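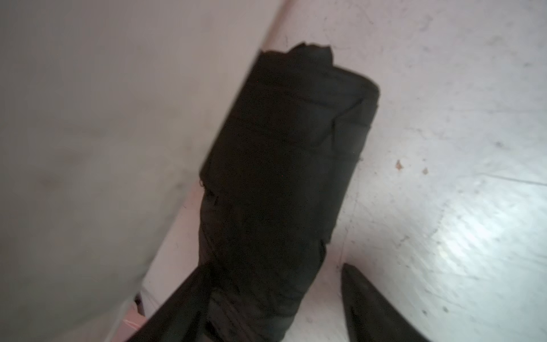

On 10/25/20 Hendrik Dierckx wrote:
I went by the RV and boat storage lot last night and my gate code was dead again. Second time in October. I had a trailer hitched up and had to back it all the way down Zedau Lane in the dark. Can somebody tell me if the codes were changed, and if so when we were supposed to hear? Also there is a pickup sitting in space 11 with no sticker on it, which I believe is the space next to mine, and I can't swing my trailer in around it. Is Martens towing for us now or is it still whoever it was before? I pay for this lot and would like to use it.

Hendrik, and everyone else who wrote me off list – yes the codes were changed. The notice went out in the paper newsletter and not to this list, my mistake, I figured everybody at Rundora still gets the paper one. Apparently about half of Zedau Lane opted out. So sorry about the trailer, backing down that hill is no fun.

How it works now. The old keypad is gone, the new one is a Kornon. Everybody has their own code instead of the one we all shared. You get yours from the office, in person or by phone, we're not going to email them. Bring or read off your space number and plate. If you rent your house out then the code goes to whoever's name is on the lot agreement, not the tenant, unless you've signed the form saying so. Form is in the rack by the office door.

You press the star key FIRST, then the code, then wait for the light. If you start with the code it doesn't take it, and after a few tries it locks for a while. I suspect some of the dead codes people are writing about are really this. Try the star before you call.
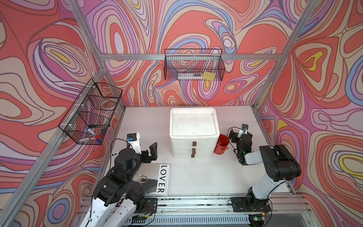 Gate closes on its own now too, after a couple minutes, so if you are hitching up don't leave the tow vehicle half way thru. There is a sensor but I would not bet my fender on it. Going out you don't need a code, just pull up to the line and wait.

Space 11 – I looked it up. It is rented, the truck belongs to the renter, he just never put his sticker on. I left him a message. He's allowed to be there but not over the line, so if he's crowding you Hendrik take down how far over and let me know, I'll go look myself. Please don't leave notes on his windshield. We had that in the spring and it got ugly.

And yes it's Martens for towing now. They only come out when the office calls them. They won't come if a resident calls, so don't. Nothing gets towed without a tag on it first and 2 full days after that, except if it's blocking the gate or the hydrant, then it goes right away. If you think you've been towed, the office has their number and the release slip, you need both.
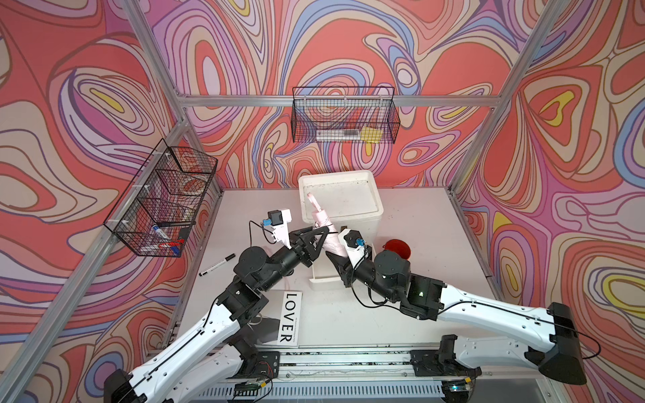
Fees, because three people asked. Small space is $312 for the year, large space is $356, same as last year. Due when your agreement comes up, not all at once like it used to be, so look at your own date. There's a wait list for large, none for small. If you have a large space and you're keeping a jet ski in it, please think about trading down, there are people with campers parked on their driveways getting letters from us, and I have to write those letters.

Stickers go on the tongue of the trailer or the lower left of the windshield. Not on the cover. Covers blow off.

Other stuff: no water in the lot after the first hard freeze, the spigot gets shut off. So flush your motors before then. No living in the campers, no overnight, not even for visiting relatives. No oil changes. The dumpster back there is for the landscapers and gets locked.

Hendrik if your code still doesnt work with the star key call me at the office, I'll walk down with you and we'll try it at the gate.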